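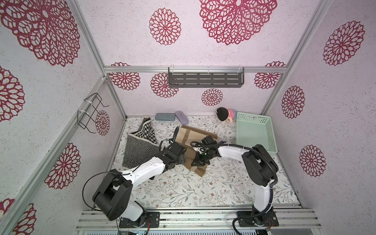 Garon, reading the draft of this section, asked why a set-up guide spends its first pages on money. Couldn't the reader just order the arms and sort out the rest later?

Garon is welcome to try it. Most of the rest costs more than you expect and ships slower than the arms do.

## 2. Planning the purchase

Work through this section before you sign anything. It assumes a two-arm Mirneo bench cell for handling cloth, cardboard and other things that refuse to hold a shape.

### 2.1 Set the budget

1. Write down your ceiling. For the base cell we use $4000 for everything except the arms, and we have never come in under it.
2. List what the cell has to handle in its first month. A stiff box and a knitted cloth need different grip force, different fingertips and very different amounts of patience.
3. Price the frame as one line: posts, rails, brackets, and the small bag of fasteners that will be short by the one you need.
4. Add a line for wall and floor coverings. Buy them together, and buy one spare floor mat.
5. Add a line for spare fingertips. Order 13 pairs. It looks greedy on paper until you price shipping for a single pair.
6. Hold back 9 percent. Do not tell purchasing what it is for, as you don't know yet either.

> **Note:** The Alance quote form puts cable management under "Optional." Tick the box.

### 2.2 Measure before ordering

1. Measure the table, then the doorway, then the elevator.
2. Decide which edge the arms will stand on. Both mounting plates share the front rail, so that edge stops being a place to lean.
3. Check that both grippers can reach the middle of the mat together. Cloth work happens there, and two arms that cannot meet are two very expensive single arms.
4. Plan storage on the walls and in the back corners. Anything kept in the center will be picked up sooner or later, usually by the wrong arm.

> **Caution:** Do not order posts cut to length from a sketch. Luik will cut exactly what you drew, including the mistake. 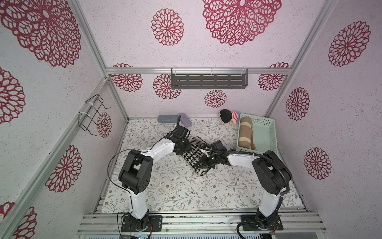

*Page last changed: Sep 9, 2022*

### 2.3 Choose the props

Props are the cheapest line in the budget and the one most likely to be argued over.

1. Buy ordinary household things. A patterned cloth, a soft toy and a plastic basket teach you more than a set of machined test blocks, and you can replace them on your lunch break.
2. Include at least one cloth with a strong pattern and one with a heavy texture. Folds look different on each, and the heavy one bunches in its own way.
3. Keep cardboard from your deliveries. There will be plenty.
4. Limit the starter set to 19 items. Past that you are furnishing an apartment.

### 2.4 Budget for wear

1. Inspect the floor mat weekly and enter scuffs in the log.
2. Brush crumbs off the mat before each session.
3. Check the fingertips at the same time. Scuffed ones may stay in service; bent ones may not, however fond of them you are.
4. Reorder mats when you open the last one. Our June order was placed a week after that, with predictable results - a week of very thorough documentation.
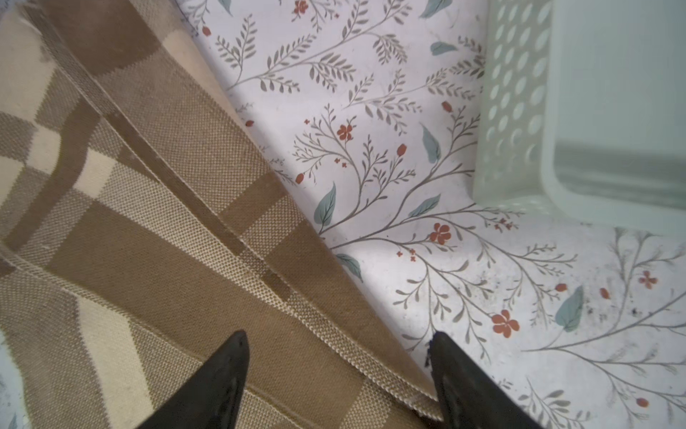 *Fig. 2-3. Fingertips at the hem of a folded cloth.*

> **Note:** If the wrist camera is quoted separately, put it in the first order. Adding it later means rerouting the cable, and you will have just finished being proud of the cable.

### 2.5 Before you sign

- Lead times for arms, frame and power supplies are on one sheet.
- Spare fingertips and the spare mat are on the order.
- Someone has agreed to be home for the pallet.

Go on to Section 3, Unpacking. Keep the boxes (see 2.3, step 3).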